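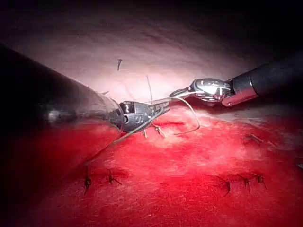

Chapitre 11
Le point simple sur support synthétique

Objectifs du chapitre
À la fin de ce chapitre, l'étudiant doit savoir :
- préparer un support d'entraînement et y repérer les berges d'une incision ;
- placer une série de points simples séparés, à intervalles réguliers ;
- former une boucle, la serrer sans déchirer le support et couper les brins à la bonne longueur ;
- reconnaître sur son propre travail un point trop serré, trop lâche ou mal orienté.

Prérequis : tenue des instruments (chapitre 9), aiguilles et fils (chapitre 10).

11.1 Pourquoi commencer par le point simple

Le point simple séparé est le premier que l'on apprend et celui que l'on refait le plus souvent. Chaque point est noué et coupé avant que l'on passe au suivant. Si l'un d'eux lâche, les autres tiennent encore. Cette indépendance a un prix : il faut faire un nœud complet à chaque passage, et la durée du geste s'en ressent. Un débutant qui place une série sur un support synthétique y consacre facilement 40 minutes, pour un résultat encore irrégulier.

Les exercices du stage de Skedilen, repris dans ce manuel, demandent 100 points simples avant d'aborder le surjet. Ils peuvent être répartis sur plusieurs séances et sur plusieurs supports. On note dans le carnet le numéro de la séance, le fil employé et les points à refaire.

11.2 Le support

Le support synthétique remplace le tissu pendant les premières séances. Celui de la photographie d'ouverture est rouge, avec une surface un peu fibreuse, et porte plusieurs petits points déjà noués, dispersés sur sa surface. Un support peut ainsi resservir tant que l'on trouve une zone intacte pour travailler. Quand les trous d'aiguille se rejoignent, les berges ne résistent plus et l'exercice perd son intérêt.

Fixer le support avant de commencer. Un support qui glisse oblige à tirer sur le fil pour le retenir, et cette mauvaise habitude se corrige difficilement par la suite. Orienter l'incision perpendiculairement au trajet prévu de l'aiguille.

11.3 La boucle et les brins

Le fil se croise entre les deux pinces. L'une garde le brin long, l'autre va chercher le brin court. Entre les deux, la boucle doit rester ouverte et visible jusqu'au moment de serrer. Une boucle refermée trop tôt se vrille ou s'accroche à un point voisin.

On serre en écartant les pinces dans un plan parallèle à la surface. La traction vers le haut soulève les berges et déplace le nœud. Le premier passage rapproche, le deuxième bloque, le troisième assure. Les berges doivent se toucher sans blanchir ni se chevaucher ; sur un support synthétique, qui ne blanchit pas, on surveille surtout le pli qui se forme sous un nœud trop serré.

Les brins coupés trop court laissent le nœud se défaire. Trop longs, ils gênent le point suivant et se prennent dans la nouvelle boucle. Le tableau de la page 191 donne les longueurs à respecter selon le type de fil.

Vocabulaire
Berge : bord de l'incision.
Brin court : extrémité libre du fil, du côté opposé à l'aiguille.
Brin long : partie du fil qui porte l'aiguille.
Chef : autre nom du brin, courant dans les ouvrages anciens.

Avant de poursuivre
Reprendre un support de la séance précédente et examiner les trois derniers points. Noter pour chacun la position du nœud par rapport à l'incision, puis l'écart avec le point voisin. Ces relevés serviront à la section 11.4.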